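**Review: Shimada three-finger gripper with the Ondeteck teaching software**

Bought from Trollden, used in our repair and dismantling workshop. Last update of this text: 29/03/2025.

We take old desktop computers apart and sort the parts. Tinus is a small workshop and we have one robot arm, which did only box handling until we bought this set. I write for other small workshops who ask themselves if such a gripper is worth the money.

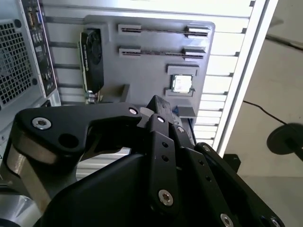
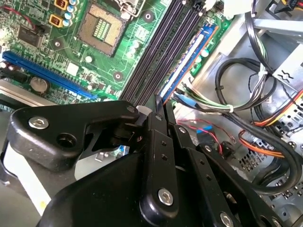

The set contains the gripper, an adapter plate, a power supply and a licence for the Ondeteck software. Mounting took me one morning. The manual is clear, but the page about the adapter plate shows an older version with a different hole pattern, and I lost one hour with that. Trollden answered my mail the same day and sent the correct drawing.

**What it does well**

The fingers are narrow at the end. This is the reason I chose it, as our old two-jaw gripper could not go between memory slots and the wall of a case. With the Shimada I can reach most places on a motherboard when the case lies on its side.

I kept a list during the first weeks. We tried to pull out 129 memory modules after the clips were opened by hand. In 84 cases the gripper did it at the first try. The others needed a second try or a person. For a workshop this is useful, for a factory it would be too low, I think.

The force setting is fine enough for small parts. You can choose from 19 levels, and I use mostly the lower ones. So far we have broken 2 plastic clips and no board.

The teaching is also pleasant. You move the arm by hand to the position, press the button, and the point is saved with the finger position together. A colleague who has never programmed could make a simple routine after lunch.

**What I don't like**

Cables are a problem. In a case with a modern, tidy layout the gripper works calmly, but in older cases there are loops of wire everywhere and the links can catch them. The software has a function called "soft retreat" which should feel the pull and stop. It reacts, but too late for thin wires. We now tie the cables to the side before we start, and this eats a part of the time we win.

The screws on the links are all reachable with a normal hex key, very good for maintenance. Two of them came loose in the first month. I put thread locker on them and since then it is quiet. Shimada should do this at the factory.

The palm cover is smooth and easy to clean, but it is also quite wide. In a small case the cover touches the frame before the fingers arrive at the bottom. Please measure your smallest case before you order!

The licence must be renewed every May. I find this annoying for a tool that I have already paid. Without renewal the saved routines still run, only you cannot edit them.

**For whom**

If you open the same few models again and again, I can recommend it. If every case on your bench is different, wait for the narrow cover, which Trollden says is planned. I give four stars from five. The missing star is for the cables and the licence.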